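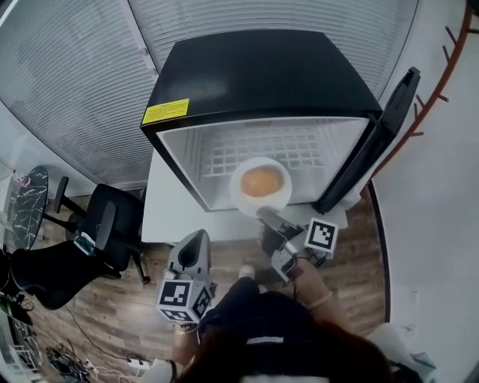
Flilden, February

Cirkerus Cold Shelf: README

Cirkerus Cold Shelf is a table of plate placements in compact refrigerators of the kind kept in offices and dorm rooms. Each row records one plate being put on a shelf or taken off it: what was on the plate, where the plate ended up, how it sat, and whether the door could be closed afterward. There are 3,000 rows. The table was compiled for people who write storage guidance, design shelves, or study how ordinary household tasks break down into steps.

Maintainer: Inês Carrilho
Labeling guide: Somkiat Noiphan
Row checks: Lindiwe Rampersad, Rosário Seixas
Project: Cirkerus, at Wurkik

Files

placements.csv: the main table, one row per placement, 17 columns
fridges.csv: interior width, depth and height for each fridge, door swing, shelf type
plates.csv: diameter or long axis, rim height, foot ring, weight
guide.txt: the labeling guide, current version

All 4 files are UTF-8 with Unix line endings. Lengths are in millimeters and weights in grams. An empty cell means the value was not recorded. Zero means zero.

What one row covers

A row starts when the plate crosses the front lip of the fridge and ends when it has been let go. Opening the door is not part of the row. Closing it is stored in door_closes, which takes yes, no, or not_tried. About half-finished placements: if the plate goes in, comes out and goes in again without being set down outside, it is still one row, and retries is increased by one each time.

"Put in" and "take out" are separate rows, joined by pair_id. A put-in row with no partner is valid, and so is a take-out row from a fridge that was loaded before labeling began.

Columns in placements.csv

row_id: integer, unique
pair_id: integer, may be empty
direction: in or out
fridge_id: key into fridges.csv
plate_id: key into plates.csv
shelf: rack, solid, door, floor
side: left, middle, right, as seen facing the open fridge
depth: front, center, back
item: see below
item_count: integer
covered: yes or no
seating: flat, tipped_front, tipped_back, tipped_side
overhang: distance the rim stands past the shelf edge, zero if none
contact_wall: yes or no
retries: integer
door_closes: yes, no, not_tried
note: free text, may be empty

Items

The item column has 6 values: mango, bun, sliced_fruit, rice, leftovers_mixed, other. A whole fruit with its skin on gets its own value only if it is a mango. Apples, oranges and the rest go to other, with the name in note. This was decided early, when most of the whole fruit in the rows was mango, and we kept it to avoid relabeling. Anyone who needs finer classes can recover most of them from note with a simple search. Spelling there is not normalized.

Plate seating on wire racks

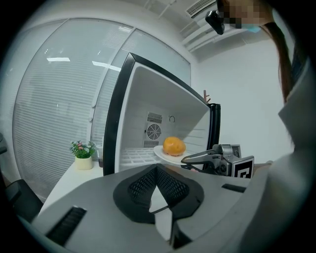

Seating is the column that took the most discussion. A solid shelf gives the foot ring of a plate a continuous surface, and nearly any plate will lie flat on it. A wire rack supports the plate only where ring and wire meet, and a small plate with a narrow ring can end up leaning. Label what the plate is doing at the end of the row, and leave the cause to the note. With a single mango on a white plate at the right of the rack, the plate tilting toward the front of the fridge, the values are shelf = rack, side = right, item = mango, item_count = 1, seating = tipped_front. A tilt too slight to name a direction for is labeled flat. Glória Rebelo argued for a separate "uncertain" value in the first draft of the guide. Two labelers tried it and used it on such different plates that it was dropped.

Side and depth are judged from the center of the plate, not from the food. A plate that spans two zones goes to the zone holding more of it. In narrow fridges a dinner plate will nearly always be middle, and the column carries little information for those rows. Filter on interior width from fridges.csv before drawing anything from it.

Overhang was measured with a steel rule held against the shelf edge. Readings were taken to the nearest millimeter. The curved lip on some door frames makes the edge hard to define; in those cases the rule was set against the front wire of the rack or, with no rack, against the flat part of the liner.

Door clearance

Fridges with molded shelves on the inside of the door lose depth when the door is shut. An overhang that looks harmless with the door open may stop it from closing. For this reason door_closes should not be inferred from overhang, even where the interior depth is known. Rows with not_tried should be left out of any closing rate.

Known problems

Rows with covered = yes do not say what the cover was. Foil, film and an upturned bowl are all in there together.

Plates from Veloso were entered under two plate_ids for a short period. They were merged, and the surviving id keeps the weight from the second entry. The difference was small.

Bowls were never in scope. A few deep plates come close, and the guide puts the limit at rim height. See plates.csv if this matters to you.

Temperature is not recorded anywhere in the table. Shelf position should not be read as a stand-in for it, and the data has nothing to say about how long any food keeps.

Left-hinged and right-hinged doors are not balanced. Door swing is in fridges.csv and should be checked before comparing left and right placements.

Checks

Each row was labeled once and read through once by a second person. Disagreements on seating went to Somkiat Noiphan, whose decision was written to the row without a flag. Disagreements on depth were settled between the two labelers. No agreement scores are published with this version because the first labels were overwritten.

Corrections

Send the row_id, the column and the value you believe is right to Rosário Seixas. Corrections to fridges.csv need the fridge_id and a fresh measurement of all three interior dimensions. Accepted changes are listed at the end of guide.txt, newest first.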